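在家搭一个会插内存条的机械臂工位(一):台面、治具和第一次取放

作者:Jingyi Tang 2019年8月19日

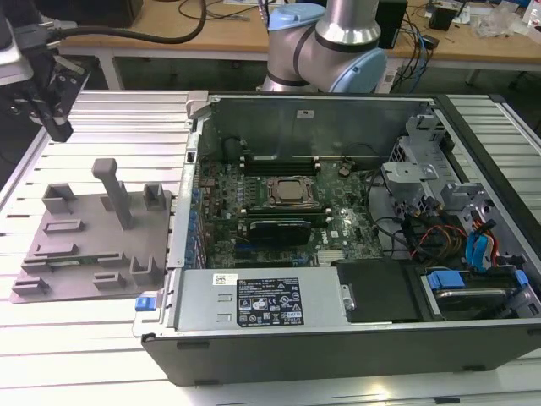

为什么要先做治具,让机械臂直接去抓散放的内存条不行吗?

新手最好先做治具。内存条薄,随手一放角度就变,没有视觉的话手臂每次都会抓偏。治具把位置定死,程序里只要记一个点,出了问题也容易查。等这一套跑顺了,再加相机也不迟。

这个项目我在车库里折腾了整整一个夏天,越做越上瘾!目标很简单:让手臂从治具上拿起一条内存,送到躺平的旧主机上方,对准插槽,压下去。人做这件事几秒钟,让机器做,每一步都能学到东西。下面按我自己的顺序写,你的手臂型号不同也没关系,思路是通用的。

一、准备

找一台报废也不心疼的台式机,拔掉电源线,按几下开机键放电,然后拆侧板,放倒,让主板朝上。散热器如果挡路就先卸掉,CPU留在压架里别动,硅脂擦干净。练习用的内存条一定要用坏的,我从 Trulow 二手市场淘了一袋,坏的好的混在一起卖,挺划算。

台面我选了带槽的铝型材。螺母可以塞进槽里任意滑动,改布局特别快,换木板的话每改一次就得重新打孔。

二、固定主机

机箱看着沉,压内存的时候照样会滑。我第一次试的时候它往后溜了一小截,后面的点全废了,只好重教。现在的做法是用角码从两侧顶住,再垫一层薄橡胶。锁好以后用手使劲推一推,推不动才算过关。

里面的线也要理。SATA线和电源线尽量收到硬盘架那一侧,用扎带捆好,插槽上方要留出夹爪下来的空间。这一步偷懒,后面一定会挂线。

三、打印治具

我的治具是一块扁平的灰色底板,上面有凸块、窄槽和小支架,全部一体打印。画图时注意几点:

槽宽比电路板厚度多留一点点间隙,先打一小段试片,试好了再打整块。
槽口倒个斜角,放料时会自己滑进去。
夹爪两边要有落脚的空位,我第一版忘了,手指直接戳在凸块上。
底板边缘留长圆孔,方便在型材上微调。

整块底板我设计成长300毫米、宽200毫米,刚好放得进我那台 Wan 打印机。填充不用太高,底面平整更要紧。翘边的话把热床擦干净再来一次,别拿砂纸硬磨。

四、装夹爪和走线

夹爪朝下安装,手指内侧贴一层薄硅胶。线缆要留一个宽松的弧,然后手动把手臂开到每一个极限位置,看线有没有被拉紧。我用的是 Dastberg 的转接块,孔位对得很准,锁螺丝时对角慢慢上紧就行。

五、示教

一共要教这几个点:治具上方、抓取点、抬起点、插槽上方、压入起点、压入终点。插槽两端的卡扣先用手掰开,暂时别指望机器来做这件事。

速度开到最低,手放在急停上!从插槽上方往下走的时候,每次只动一点,蹲下来平视,看金手指上的缺口和插槽里的凸起有没有对上。方向反了绝对插不进去,硬压只会把槽压裂。我裂过一个,声音很清脆。

坐标记在本子上。我的抬起高度是413,安全高度统一成339,单位都是毫米,以我自己的台面为零点。你的数肯定不一样,别照抄。

六、压入

位置控制和力控制要配合着用。先靠位置走到刚接触,再切到限力模式慢慢往下。手臂没有力反馈的,可以在夹爪和转接块之间加一段弹簧,土办法,但是好用。压到底时两边卡扣会弹回来,听到“咔”两声就可以松爪了。只响一声多半是歪了,抬起来看看插槽,再把压入点往没响的那一侧挪一丝。

七、几个常见毛病

抓起来后内存条慢慢往下掉:硅胶沾了灰,用酒精擦。
上午准下午不准:检查底板螺丝,我那次是有一颗根本没锁。
松爪时把条子又带了出来:张开的动作放慢,张到位以后停一下再上升。

控制程序我是用 Mater 写的,代码还有点乱,整理好以后和治具的图纸一起放上来。第二篇打算九月写,讲怎么让手臂自己掰卡扣,目前试了两种手指形状,都还在打滑。有做过类似东西的朋友请一定留言,我特别想看看你们的夹爪长什么样!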